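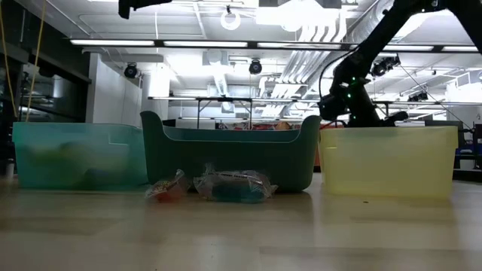

Bin sorting practice, two arm setup

Notes for new club members, Gaseck challenge, sorting round. Read before you touch Alva (that's the arm controller, not a person). Practice starts 4 pm.

What you need
Plastic bins, a few colors
Wrapped candy and snacks, mixed sizes
The Skirkov gripper profile, version 56
A clear tabletop edge so you can reach the stop button

Step 1. Put the bins down
Opaque or cloudy, doesnt matter, but write down which color went where. The log wants it.

Step 2. Load the snacks
Crinkly wrappers are harder than you think. Clear film especially. Start with candy bars in a pile, then try packets flat on the table. One person loads, hands out before anyone hits run.

Step 3. Home both arms
Home one. Wait. Home the other. Never both together, they share the space over the bins and they will hit. Check cables for slack.

Step 4. Slow run
Speed at 56 percent. Pick from the teal bins first. If the fingers close on film only, open up, lower a bit, go again. Don't yank it.

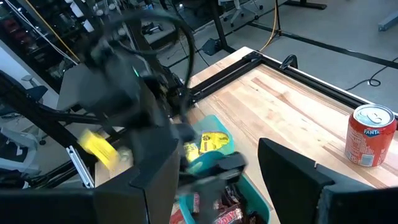 Step 5. Record episodes
Goal is 100 clean ones per team before April. Drops count as a fail, log them anyway. We have 269 so far across all teams, file names start at 3251 so dont reset the counter.

Step 6. Fix the usual stuff
Arm stalls: restart Alva, home again.
Gripper slips: wipe the finger pads.
Wrist view lags: close the Grirnetti viewer, it eats memmory.

Shutting down
Park arms, power off, snacks back in the box. Upload the log the same night or it gets lost.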